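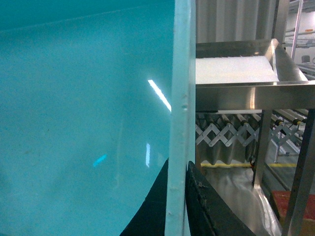 Reading time: 11 minutes

4. Planning the Equipment Budget

I'll admit I was the one who wrote the first budget for the Cleswood cell, and I wrote it the way I'd buy a car: arm, gripper, controller, add it up, send it off (and feel pretty pleased with myself). What I left out was nearly everything that touches a bin. Fingers, pads, cables, cleaning supplies, the hours somebody spends swapping all of those. When we sat down again in May to plan the second cell, I started from the fingers and worked back toward the arm, and the spreadsheet looked like it belonged to another project.

4.1 What the gripper has to deal with

Most of our handling comes down to thin edges. The gripper brings a finger to each side of a plastic wall or rim, and whatever we buy has to fit that gap. Glossy walls are a headache for the cameras too, so I put lighting in the same column as the gripper this time. Matte shrouds are cheap! A better camera isn't, and I'd want to try the shrouds first.

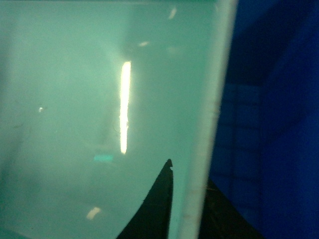 Kwame Tetteh thought I had this backward. In his view you pick the camera before anything else, because it sets the mounting plate, the cable run and half the software work, and a shroud bought early ends up in a drawer. We went back and forth on it for most of an afternoon. I moved the camera up one line and kept the shrouds, so I guess we both won a little.

The fingers themselves gave us less to argue over. Armont quoted us for a molded pair and Wadora for a machined pair with replaceable tips, and the Wadora set cost more up front. I still leaned that way, since tips are the part I expect to keep buying. Figure 1 gives a fair idea of what I mean by wear and dirt: look along the upper side of the right-hand finger, where there are brownish and tan flecks.

Figure 1. Black gripper fingers on either side of a pale edge, with a blue crate to the right.

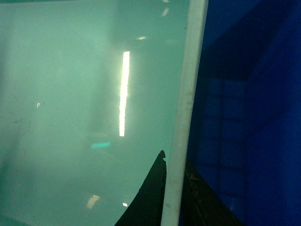 4.2 Spares and running costs

I set aside $3,000 for spares in the first year. That covers tips, one full finger set, and a wrist cable (please buy the cable, you will thank me). Tips went in at $11 apiece and the cable at $178. I also added a line for cleaning, which our old template didn't have at all. Fibers and grit can collect right at the tip, and if a person has to stop the cell and wipe it down, that's paid time and it goes in the budget like anything else.

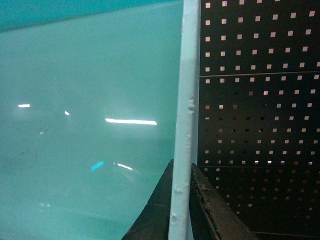 The bigger fight was over the service contract. Moon, our usual reseller, offered one at $1,312 a year with parts left out, and I couldn't make it add up next to a spares line we'd be paying for anyway. I'd rather send two of our own people to training and keep a shelf stocked. A group with no technician on staff might well go the other way, and I wouldn't try to talk them out of it.

We use cookies to remember your reading preferences. Accept / Manage settings

Comments (3)

benchtop_lou
Did you price tips by the piece or by the box? Our supplier won't sell singles anymore.

R. in receiving
So glad to see cleaning get its own line. Ours is buried under "misc" and gets cut every single year.

Kwame Tetteh
Still say camera first.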